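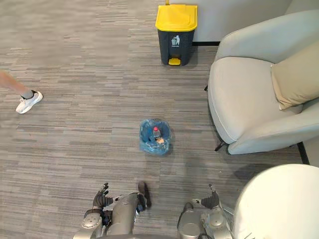

The Turlow council weighed its own rubbish for the first time in April, and Zorica Radulović still has the sheet pinned over her desk. The offices at Barreto Street sent 562 kilograms to landfill that month. Of that, 215 was food.

"We'd been telling households to sort their scraps for years," she says. "Then we looked in our own kitchens."

Most offices in town are in much the same position. Cleaning contracts are usually priced per bin emptied, so a half-full bin costs as much as a full one, and the liner goes out with it every night. Todor Dumitrescu ran evening crews for a contractor in Toltberg before moving into waste auditing. He says desk bins were the worst of it: a banana skin, a tissue and a new plastic bag, five nights a week.

Taking the desk bins away is the cheap part. Staff at Barreto Street grumbled for a fortnight, and a few brought in their own from home. Coffee cups were harder. The lined ones can't go in with paper, and the local composter, Osterari, won't accept them either. The council bought 500 ceramic mugs and a second dishwasher.

Snežana Spahić, who manages the building, would have started with the dishwasher. The mugs arrived first and spent most of the winter in boxes under the stairs.

The organics are now collected twice a week, before 7 am, and go to Osterari's yard on the Toltberg road. Radulović plans to weigh everything again next April.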